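Vumeo Monthly – 1 January 2018

Computers and stuff corner

Happy new year to everyone at the Barrera building and out at Droltura. Short one this month, typing it between coats and coffee. Main item is old office PCs and what to do with the files on them before they go. Been promising this since October.

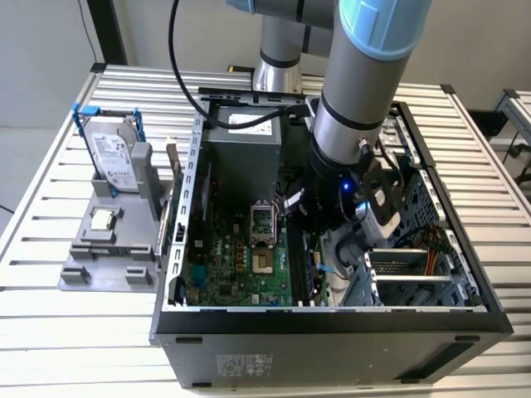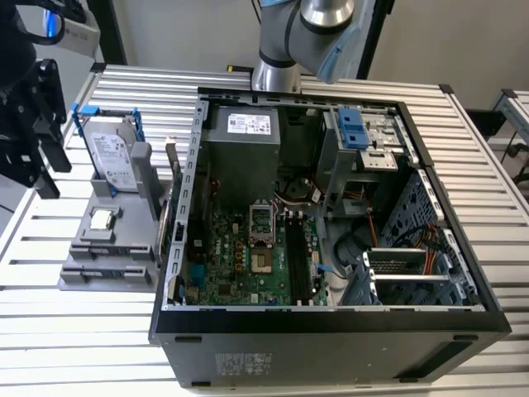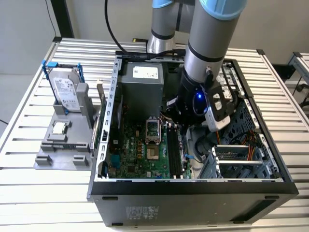

So, old desktops. Lots of you got a new machine over the holidays and the old one is now in the hallway, or under the desk with a plant on it. Please don't just put it out at the curb. Your tax returns are on there. Your saved passwords too, most likely, and every photo from the last decade. Dragging things to the trash and emptying it doesn't wipe them, it only tells the computer that the space is free to use. Anyone with a free recovery program and an evening to kill can get a lot of it back. And a tower missing a part or two isn't safe either – those Dell boards with the empty processor socket won't start up for anyone, but a processor holds none of your files. The drive does. If the drive is still in a dead computer, so are your letters to the bank. Keep that in mind and the rest is easy enough.

First, back up. I know, I know. Get an external drive, doesn't need to be fancy, and copy over documents, pictures, desktop, downloads. People forget downloads. Also the browser bookmarks, and email if yours lives on the computer and not on a website. Then plug that drive into a diffrent computer and open a few files. Open them, don't only look at the names. I had 346 photos copied across once that were all little gray squares. Not fun, and the old drive was already gone by then.

Second, sign out of things. Music programs and some of the paid office software only let you use them on so many computers, and the old one keeps its slot till you sign it out. Takes a minute while the machine still runs. Takes a whole afternoon on the phone when it doesn't. Write down any license keys while you're there. Mine was on a sticker that had gone half blank, so check before you need it.

Third, wipe it. For an ordinary hard disk use a proper erase program that writes over the whole disk. Slow. Start it before bed. One full pass is plenty for household stuff, no need for the seven pass setting. Solid state drives are a different animal, use the secure erase tool from whoever made the drive. On newer Windows the reset option asks if you want to clean the drive fully – say yes, it takes longer but thats the one you want. And unplug the backup drive before you start any of this!! Please. Twice I've been asked about that one and there was no good answer.

If the computer won't start at all, take the drive out. Unplug the power cord first, side panel off, two cables and usually a few screws or a plastic clip. Keep the drive in a drawer or have it destroyed. Microwaves are not a method, and neither is the bathtub.

Then where does it go? If it works and it's wiped, Vevport takes desktops on Saturday mornings, side door, ring the bell. They want the power cord with it if you've still got it. No tube monitors, no printers, they were very firm about printers. Last year 68 machines went through there and they have shelf room for more. If it's dead, the county drop-off has an electronics bin, next to the paint. Take batteries out of laptops if they come out easily and hand those in seperately. If the battery looks puffy leave it alone and tell the person at the gate.

Oh – about the shared storage. The Vumeo folder is nearly full again, about 3000 files in there with "copy of copy" in the name. Have a look at yours before the end of the month. Anything you want kept, move it into the Keep folder. I'm not going through them one by one.

Sign-up sheet for the backup evening is on the board at Barrera, 2 places left. Bring your own drive and the charger for your laptop, we were short of both last time. Droltura people, park round the back, the front lot is still being dug up.

Next month passwords, probably. Or printers if I'm in a mood.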